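Setting and clearing the drinks table: frequently asked questions

These answers apply to all refreshment tables at Stisance meeting rooms.

How should mugs be brought to the table?
Mugs are carried on the black tray, with no more than five to a load. The coasters should be laid out in a row before any mug is moved.

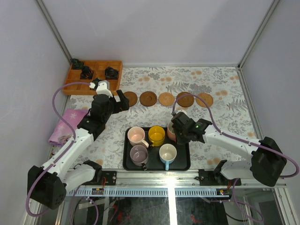
Kumsa, 30 Nov 2024

Which coasters may be used?
Wooden and woven coasters are both acceptable and may be mixed in the same row. Guests should not be asked to choose between them.

How far apart should coasters be placed?
They may sit side by side, provided that each mug can be lifted by its handle without touching its neighbour.
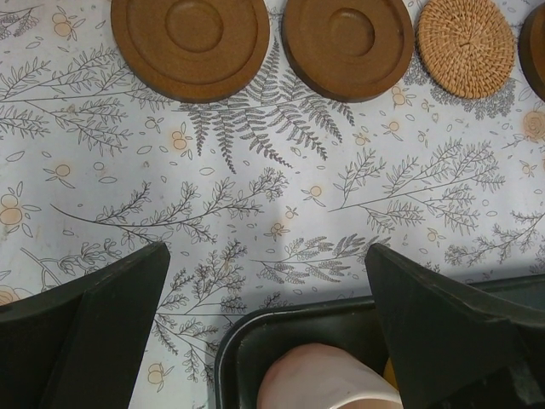
The same spacing applies where a printed tablecloth is in use. The cloth should be smoothed flat first and changed if it is marked. Spare cloths are kept at the Gotitz store and may be requested on extension 388.

Must mugs be empty before they are returned to the tray?
Yes. Any remaining drink should be poured away at the sink, as the tray is not intended to hold liquid.

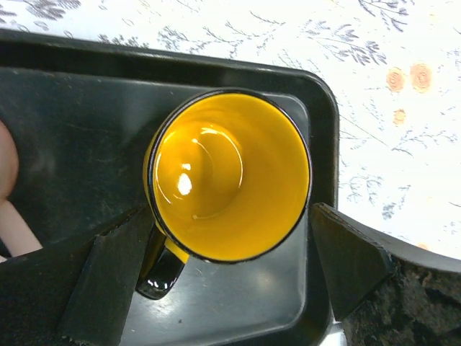 A reader at Zerkport asks whether coloured interiors make tea stains harder to spot, and suggests that such mugs be checked under a good light. We agree, and the checking notes will be amended in December.

Where should the tray be left once the mugs are out?
It may remain in the centre of the table until guests arrive. It should then be stored flat in cupboard 42. 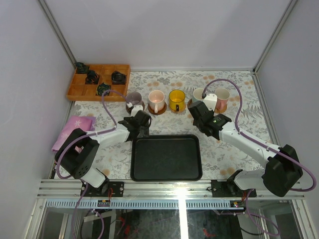 Five mugs on their coasters, with the tray empty.

May guests bring their own mugs?
Yes. A coaster should be provided for each.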